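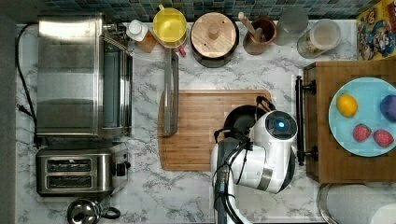
Llevo desde December con el kit de teleoperación Flerken en la cocina de pruebas, y ya me apetecía contarlo con calma, que es un aparato que al principio cae mal y luego se le coge cariño.

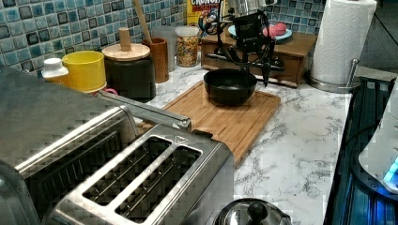
Redacción de Somthorpe
Responsable de pruebas en cocina
29/09/2019

La idea es sencilla: uno lleva el mando, el brazo le sigue y cada pasada queda grabada como demostración. Trabajar sobre la tabla de bambú, con un cuenco o una sartén, me parece un buen comienzo (¡y bastante más entretenido que apilar cubos!). El mando pesa poco, aunque a las dos horas la muñeca protesta. Llevamos 652 demostraciones guardadas y solo tres se estropearon por culpa del programa. 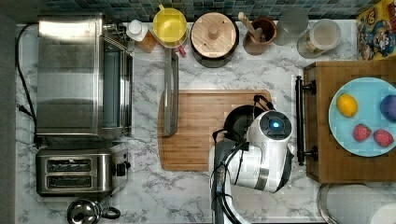 También se puede guiar el brazo a mano, con los motores sueltos, y para los gestos lentos lo prefiero, porque se nota mejor el peso. Con el Batex que teníamos antes eso era una pelea. Lo peor, el manual, y un pedal que resbala muchísimo. Le doy cuatro estrellas de 5 y se queda en casa.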